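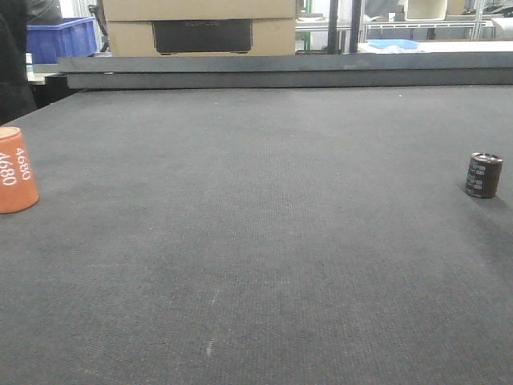 April - Posted by Na-rae Ahn

This site uses cookies to keep you logged in. By continuing to browse you accept our use of cookies.

Barwood Poodle Cross Owners Club
Minutes of the April members' meeting

Meeting opened at 7:05 p.m.

Present: Bleddyn Gough (chair), Na-rae Ahn (minutes), Yen-ting Lo, Rangi Gilchrist, and members as signed in on the sheet.
Apologies: Angus Wihongi. Angus sent notes on the grooming day by email and these were read out under item 4.

1. Minutes of the last meeting
Accepted with one correction. Under puppy listings, "eight months" should read "eight weeks." Moved Yen-ting, seconded Rangi.

2. Matters arising
The gate latch at the small dog run has been replaced. The spare key is with Rangi.
The letter to the county about off-leash hours has gone out. No reply yet. Bleddyn will call if there is nothing by the next meeting.
The lost lead from the winter walk is still unclaimed (green, brass clip).

3. Puppy and litter listings
Yen-ting reported on the listings page. There were 5 new litter requests since the last meeting. Two were missing hip results for one or both parents and were sent back. One of those has since been completed and is now up.

Discussion followed on whether listings should be held back until eye certificates are also in hand. At present we ask for them but will post a litter without. Rangi said other clubs he has dealt with are stricter and that buyers assume we check everything. A member pointed out that the nearest eye clinic only runs a few times a year and that a breeder could miss a date through no fault of their own. Bleddyn suggested a line on the listing saying "eye certificate pending" with the date of the appointment, and taking the listing down if the date passes with nothing sent in.

Agreed: Trial this for litters listed from May on. Yen-ting to write the wording and send it around before it goes up.

There was also a question about whether price should be shown. Left as is. Breeders can include it if they want to.

4. Grooming day
The grooming day will go ahead at the Barwood hall, main room only. Kemeck has agreed to lend two tables and a stand dryer, to be picked up the evening before. Bleddyn has the van.

Angus's notes:
- Slots should be longer than last year. The afternoon ran late and dogs were waiting in cars, which he does not want again.
- He can cover face and feet trims. He does not want to do full clips on dogs he has not met.
- Owners need to brush out before they come. A matted coat takes up someone else's slot.
- Bring towels. 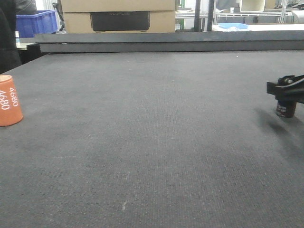 Rangi asked whether we could charge a small fee to cover the hall. Hall hire is $200 for the day. After some back and forth it was agreed to charge members nothing and ask guests for a donation at the door - the club will make up the rest from the raffle money.

Na-rae noted that 27 dogs have been put down for slots so far, and that the list will close when the afternoon is full. Anyone who cannot make their time should say so early so it can be passed on.

Agreed: Slots to be half an hour. Na-rae to redo the timetable and post it in the events section.

5. Ear care handout
The draft handout on ear cleaning was passed around. Most people were happy with it. Two changes were asked for: take out the paragraph on plucking, where opinions differ and owners should ask their vet, and make the type larger. Yen-ting thought the part about drying ears after swimming should come first. Bleddyn to make the changes. Copies will be at the grooming day.

6. Membership database
The Vullix trial ends next month. Na-rae has moved the renewals across and found it faster than the spreadsheet, but it does not handle joint memberships well and both names have to be entered separately. Rangi would like to see the cost for a full year before deciding.

Agreed: Na-rae to get the yearly cost in writing and bring it to the next meeting. The spreadsheet is to be kept up to date until then.

7. Any other business
Recall classes: there is room for 2 more dogs in the beginners' group. Dogs must be over six months and vaccinated.
Rangi asked that people pick up along the fence line as well as on the field. The mowing crew has complained.
A member asked about a club bandana. Held over.

Next meeting in May, same room, 7 p.m. Items for the agenda to Na-rae, please.

Meeting closed at 8:40 p.m.

Barwood Poodle Cross Owners Club | Contact us | Back to top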